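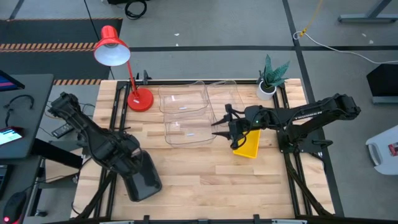
Butcher-block top with three clear bins, a red desk lamp and a snake plant in a white pot.

Horácio Seixas specifies work surfaces for Flekico, a small firm that fits out shared offices and workshops. The Pettigrew room was handed to him as a bare floor with an exposed ceiling, 2,536 square feet in one piece, and he was given until the end of February to make it usable. We spoke at the site in the afternoon, standing up for most of it. His colleague Selorm Aidoo, who handles the lighting and electrical schedule, joined for the second half.

Seixas began with the wood. The tabletop is made of strips glued edge to edge, in a light color, and he prefers it to a laminated board for any table that will be used by more than one group.

"Laminate looks better on the first day," he said. "After that it only goes one way. If you chip the corner you have a chipped corner until you replace the top. A strip top you can sand. You lose a little thickness and you carry on."

The drawback is movement. A glued-up top takes on moisture in summer and gives it off in winter, and it has to be allowed to do so. Seixas said that most of the split tops he is called to look at were fixed down hard along both long edges. His standard detail is a slotted hole at every fixing except the center ones, with a washer wide enough to cover the slot. The screws are tightened until the top stops rattling, then left alone.

On finish, he had two candidates. One was a pigmented oil sold to him under the shade name Java, which he tested on an offcut and rejected.

"Java is a good dark brown and it hides coffee rings. It also hides everything else. Put a black screw on it and you will be looking for that screw for a long time. On pale wood you can find small parts without moving your head."

The pale top was given 3 coats of clear oil with a light sanding between them. He asks for another coat once a year, or sooner at any spot where a drop of water soaks in instead of beading. The instructions are in a short maintenance booklet the firm calls Cover, which goes to every client along with the leftover oil. He admitted that he does not know how many of them open it.

The bins came up next. Seixas uses transparent ones with sloped sides on general work tables and keeps colored ones for things that have a fixed category. His reasons are practical. A clear bin can be checked from across the table, and sloped walls let empty bins nest for storage. Small items also slide toward the middle of the bottom, where fingers can reach them.

"The complaint about clear plastic is that it scratches, and it does," he said. "A scratched bin still tells you whether it is full. I have never had to throw one out for scratches. Cracked rims, yes."

He is less patient about labels. A label on the outside wall faces the person who stuck it there and nobody standing opposite. A label on the bottom can be read from above through an empty bin, but it disappears under the contents as soon as the bin is used, so he treats it as an address for returning the bin and leaves the contents to speak for themselves. Two of the bins on the table have small light-blue labels on the bottom. He approves of the size.

Trays are a separate item on his list. A shallow tray is meant to hold what is being worked on now, and it should be a color that the table is not. The yellow one on the wood meets that rule. "Bright, flat, easy to wipe. I would not spend more than that on a tray." 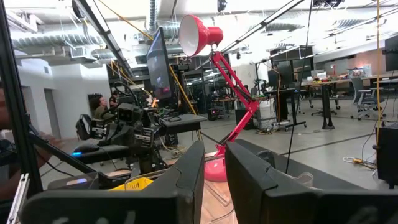

Lighting is Aidoo's part of the job, and it was settled before the furniture was. Her survey recommended leaving the ceiling open, and the client agreed after seeing the price of a suspended one. An open ceiling gives quick access to services, but it adds surfaces that throw light back in odd directions. The silver insulated ducts are the main ones here, and she had the long fluorescent fixtures considered together with them. "You get a high general level and very little shadow, which people like for walking around," Aidoo said. "For close work a bit of shadow helps. It shows you an edge." That is the case for a task lamp, and the red one has the two features she asks for: a jointed arm, so that it can be moved without lifting the base, and a conical shade that is white on the inside. A dark interior wastes a good part of the output.

She has views on where the lamp should stand. The back corner of the table is best, on the side away from the user's writing hand, with the shade pointing down and across the work. Placed at the front, the base takes up the area people need most.

Power and data drops are the other consequence of an open ceiling. Aidoo prefers a cable in a color that can be seen against the ducts and the wall, and yellow is her usual choice. A vertical drop is neater. A diagonal one uses less cable and is harder to tidy later. "I let people have diagonals while the layout is still changing," she said. "When the desks have stopped moving, the cables get straightened."

The floor is gray carpet tile. Seixas ordered 462 tiles from the first batch and kept the unlaid ones in a closet at Pettigrew, since a later batch is unlikely to match. He chose tile over sheet for the usual reason, that one stained piece can be lifted and swapped, and he set the swap limit in writing: a tile that has been cleaned twice and still shows the mark is replaced.

The snake plant was not on any schedule. Seixas said he would have written one in if asked, because the species tolerates low light and missed watering, and its upright leaves stay over the pot instead of spreading across the table. He recommends a cylindrical pot with a separate liner. The liner is lifted out, watered at a sink, drained and put back, and the oiled wood stays dry.

The last item was the cost of upkeep. Flekico allows $100 a year for each table of this type, covering oil, abrasive sheets and a replacement bin or two. Seixas said the figure has held so far, with most of it going on oil.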